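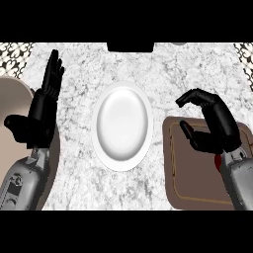
3 min read

Why do we compare two hands on kitchen tasks first? The grippers in the Gesari test are mostly sold for factory work, but the people who write to us want to use them at home. In simulation we start with simple things, like the white oval plate on the marble counter, with one black hand on each side of it. A flat plate is difficult for fingers, so we learn much from it.

How many trials does each hand get?
Each hand gets 60 trials per object. In May the hooked grasp lifted the plate 68 percent of the time. The two-finger gripper was lower.

Do the results hold on a real arm?
Partly. Cornel Ilie repeats a small set on the Bodberg arm. Friction is the usual difference, and thin rims suffer most.

Can I use my own controller?
Yes, if it accepts joint position commands. Please write to Rogério Cordeiro before you send any files.

Last updated 24/06/2022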